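Part-Time Archive Assistant, Indberg Town Museum

Twelve hours a week, starting in May

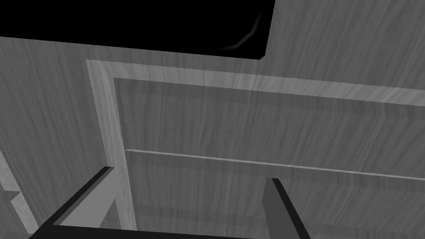 The museum has 3,172 glass plate negatives and one person who can read the handwriting on the sleeves. Her name is Ebony Hoani, she is retiring, and she would like to spend her last few months teaching somebody else to do it.

You would work mornings, 9 to noon, four days a week. Most of the job is typing. You look at a sleeve, work out whether it says "Frota Mill" or "Froth, milk," and put your best guess in the catalog. When you're stuck, you ask Ebony. When Ebony is stuck, the two of you go have coffee.

The rest is answering letters from people who believe their great-grandfather founded the town. We have had 57 of these. Please be kind to them. A few have sent pie.

You'll need patience, decent typing, and a steady grip, as the plates are heavier than they look and older than everyone on staff. A history degree is fine. So is a long career in something else. Our last assistant came to us from a tire shop and was the best filer we ever had.

Pay is $900 a month. Parking is free, though you will have to fight the bakery for it. The heating works on the second floor and has opinions about the first, so bring a sweater.

To apply, send one page about yourself to Lindsay Kerslake at the front desk. Handwritten letters are welcome, and the worse your handwriting, the more Ebony will enjoy it.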